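**Jumar desk arm – quick FAQ**

**Arm has slipped down the rod?**
Lever on the clamp mount, half turn. Hold the arm with your other hand first. Slide up, nip tight, re-home.

**How often do I check the cables?**
Every 500 cycles. Jumper wires too, they work loose at the joint housing.

**Servos?**
Swap at 2,000. Spares in the Nomis drawer, 2 left.

**Grip test?**
White sheet down, die in front, 15 picks. Any drops – redo the zero. Dont skip it.

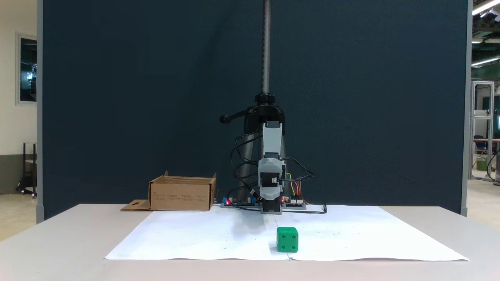

*Jumar on its rod, gripper closed, green die out on the sheet.*

**Red light on a board?**
Just means power. No light, check the lead, then ask at Prunditz stores.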